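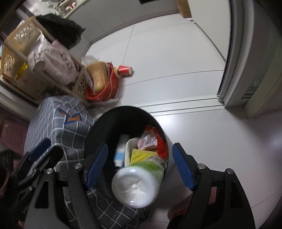
How to Repaste an Older Graphics Card

Updated 19/09/2021

If your graphics card has started to sound like a hair dryer every time you open a game, there's a good chance the thermal paste between the chip and the cooler has dried out. It happens to most cards after enough years, and putting in fresh paste is a pleasant afternoon job that needs very little in the way of tools. I did my own Vutetti card last weekend and took notes as I went, so I've written them up properly for anyone who has been putting this off (as I did, for far too long!).

Before you start

Check your warranty. Some makers put a sticker over one of the cooler screws, and while the rules about those stickers vary from place to place, you'll want to know where you stand before you peel one off.

Then get some numbers to compare against later. I used Celine, a small free monitoring program, but any tool that shows temperature and power draw will do fine. Run a game or a stress test for 20 minutes and write down where the temperature settles. Mine sat at 80 degrees Celsius with the card pulling 141 watts, and the fans were loud enough to hear from the kitchen.

You'll need:

A small Phillips screwdriver
Isopropyl alcohol, the strongest you can find
Coffee filters or lint-free cloths
A tube of thermal paste (I used Ackermann, mostly because I had half a tube left)
Replacement thermal pads, in case the old ones tear
A muffin tin or a sheet of paper for the screws

Step 1: Take the card out

Shut the computer down, switch off the power supply, and unplug it from the wall. Hold the power button for a few seconds. Unplug the power cables from the card, undo the bracket screws, press the little latch at the end of the slot, and ease the card straight out. In my Drimcombe case the latch hides behind the CPU cooler, and I had to reach it with the end of a chopstick.

Step 2: Remove the cooler

Lay the card face down on something soft. Loosen the four screws around the chip a turn at a time, going corner to corner, and then take out whatever others hold the cooler on. Old paste can grip like glue. If the cooler won't budge, twist it very gently back and forth and give it time – prying with a screwdriver is how boards get scratched. Lift slowly, and look for the fan cable before you pull the two halves apart, as it's often quite short.

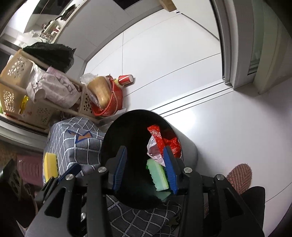

Step 3: Clean off the old paste

Dampen a coffee filter with alcohol and wipe the chip from the outside in, so you're gathering the paste up instead of spreading it over the tiny parts around the edge. Change to a clean filter as soon as the one you have turns gray. Do the same for the metal face of the cooler, and please be patient with it, even if the stuff is baked on. A scrub sponge like the light green one over the bin in the photo is much too rough for this, since that metal needs to stay smooth to do its job. A second pass with fresh alcohol will take care of most stubborn spots. Let everything dry completely.

Step 4: Apply the new paste

The chip on a graphics card is bare, so you want the whole surface covered. I put a small blob in the middle and spread it thin with the plastic paddle that comes with the tube. Check your thermal pads now too, and replace any torn ones with pads of the same thickness.

Step 5: Put it all back

Plug the fan cable in, lower the cooler straight down, and tighten the four main screws corner to corner again, a little at a time. Stop when they're snug. Refit the card, connect the power cables, and boot up.

Run the same test you ran at the start, for the same length of time. If the temperature is higher than before, the cooler probably isn't sitting flat, so take it off and check the pads first.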